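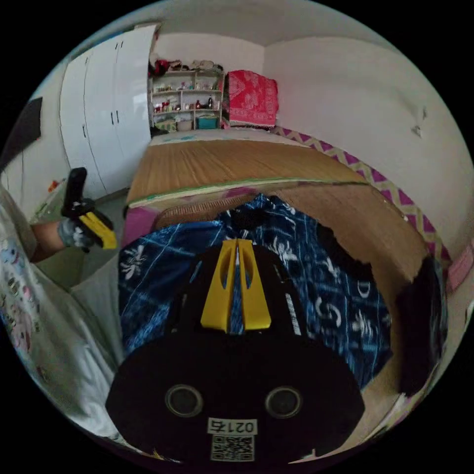 Visitors should have the grippers in their hands before any slides are shown, Danica Ondrejka wrote after the Drutstead open day, and the running order below now follows her advice.

3 min read

Running a hand-held gripper demonstration

1. Check that both grippers open and close fully. Note the number on each label in the session log.

2. Choose soft items: a folded blanket, a cushion, a cloth. Fabric shows a poor grip sooner than a rigid box does.

3. Put on knit gloves and hold one gripper in each hand, jaws facing the work.

4. Close the yellow fingers on a single fold, lift, pause and release. Repeat at the same speed -- visitors copy what they see.

5. Hand over. Allow each visitor 3 attempts, and limit a group to 16 people.

At Overby we ran 40-minute sessions. Wipe the jaws between groups and log any failed grips by item.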